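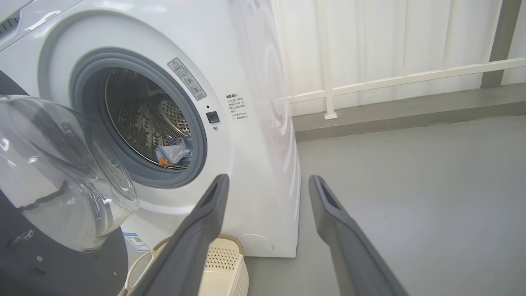 Notebook 4, p. 77

August, morning. Zernlow, unloading task, wrist camera only.

Continuing from the page before. Albane Courtois asked me to write down how we choose the start pose, so I do it now while I still remember.

The arm starts low in front of the washer, door already open, basket on the floor between the fingers and the machine. From this pose the wrist camera has the drum opening, the laundry at the bottom of the drum and the basket together in one view. When we started higher (last month), the basket went out of view and the policy had to remember where it was. It did not remember well. It often released the cloth too early, over the floor.

Data so far: 400 demonstrations, all teleoperated, all with the low start. I removed 23 where the operator touched the door glass with the wrist. Albane thinks we should keep them, so the policy learns to recover. I am not sure. In most of them the operator stopped and did not recover at all, so there is nothing to learn from. We agreed to look at them again together, after the training that is running now.

Two problems I want to note.

1. The glass. It is a dome and it reflects the room. With the curtain closed the light is soft and the depth estimate on the door is acceptable. With the curtain open it becomes very noisy, and the planner believes the door is nearer than it is. For now: curtain closed for every run, please. I will make a separate set with it open.

2. The lower lip of the gasket. When cloth lies against the lip, the segmentation joins cloth and rubber in one mask, and the grasp point moves down to the rubber. Pale cloth on gray rubber is the worst case. I tried the Ekemau mask filter with the default threshold and it cuts away too much of the cloth. I must try lower values.

Evaluation, checkpoint 644: it reaches into the drum without contact more often than the earlier one, but the second grasp is still weak. After the first item is out, the fingers go back to the same place even if the cloth has moved. Maybe the history window is too long. Ask Albane how she set it for Groltley.

To do before the afternoon session:
- check the wrist calibration again, I suspect a small rotation
- same bundle for all runs, do not fold it
- write the basket position on the sheet, it was moved and I do not know by how much

Afternoon, 3:40. Calibration was off, small rotation as I thought. Corrected. Runs from this morning are marked "old calib" and should not go in the table.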